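### 3.2 Collection sessions

The student team recorded its demonstrations by hand with the Koltetti gripper, a two-finger tool with blue pads on the fingertips. Each session used a set of small household items and toys laid out on a bed. Soft bedding was chosen over a table so that objects would tilt and sink a little when pressed. Students worked alone or in pairs and changed places after each set. In all, the class kept 623 of 1,030 recorded clips. The rest were dropped for poor tracking or a missing start marker.

Items were not sorted by shape before a session. Figure 2 shows two views of the same layout, with a yellow funnel held in the fingers (top) and with the fingers open and a second gripper in view (bottom).

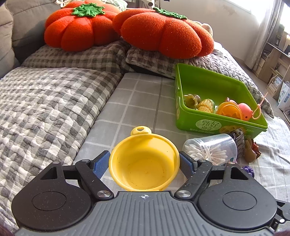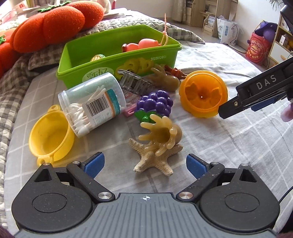
**Figure 2.** Hand-held grippers over the toy set. The green box and the container of cotton swabs appear in both views.

### 3.3 Labeling

Clips were labeled in Yeom by two students who had not recorded them. Each label gives the object, the type of grasp and the point where the fingers close. When the labels did not agree, Mohandas Menon, who taught the class, made the final choice. This was needed for 41 clips, mostly ones with clear or thin plastic objects, where the point of contact was hard to place.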